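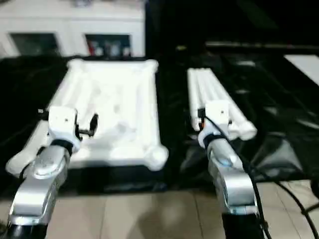

Put a dark cloth down before you do anything else, wrote Nadja Pichler when I first grumbled on this page about big white packing pieces, and you'll see every bit of fluff and every little crack that you'd miss on a pale table. I have done it her way ever since, and I'm passing it on with a few habits of my own.

Keeping large white inserts and trays for another day

If you are anything like me you have a cupboard full of these. They come round a lamp or a mirror, they are far too good to throw out, and then they sit in a heap going grey until you need one and can't remember what it fitted. An unhurried hour at the table puts most of that right.

What you'll need

A plain black cloth, big enough to hang over the edge a little
A soft brush (an old pastry brush is lovely for this)
A barely damp flannel and a dry one
Masking tape and a pencil
Old pillowcases or a clean sheet

1. Smooth the cloth out flat. Give it a good shake outdoors first, or you'll only be moving last week's crumbs on to this week's work.

2. Lay one piece down at a time, with its open side up. I know it is tempting to tip out the whole cupboard, and I did just that in September and had to eat supper on my knees, so please learn from me!

3. Brush from the middle outwards, going gently over any folds and creases. Dust loves a crease. If there is a soft lining, lift it where it will lift and brush underneath, but don't tug at anything that has been glued.

4. Wipe the thick outer edges with the damp flannel and go over them straight away with the dry one. Rounded edges and corners take the knocks, so run your fingers along them and feel for splits. A small split can be taped. A piece that has gone crumbly isn't worth its space, I'm afraid.

5. Write on a strip of tape what the piece came with and which way up it goes. "Hall mirror, this side up" is plenty. Stick it on the outside, where you can read it without unpacking anything.

6. Leave everything to air for 20 minutes, longer on a wet day, then slip each piece into a pillowcase. Stand big flat ones on their long side behind a wardrobe. Small ones can nest inside each other with a bit of sheet between.

One last thing about the cloth: wash it by itself the first time. My good tea towels are still a sort of thundercloud colour.

Comments (3)

Lieselotte Thiele
I use a navy tablecloth and it does just as well. Do you bother keeping the cardboard too?

Chidubem Babalola
The tape labels saved us when we moved. Mine dropped off after 2 winters in the loft though, so now I tie on a luggage label.

Verena Strebel
Lieselotte, I flatten mine and slide it behind the pieces. It stops them leaning on the cold wall.

Search this site
Type a word and press enter

Related
How to fold a fitted sheet without losing your temper
Wrapping glasses for a house move
Getting candle wax out of a tablecloth
What to do with a drawer full of odd lids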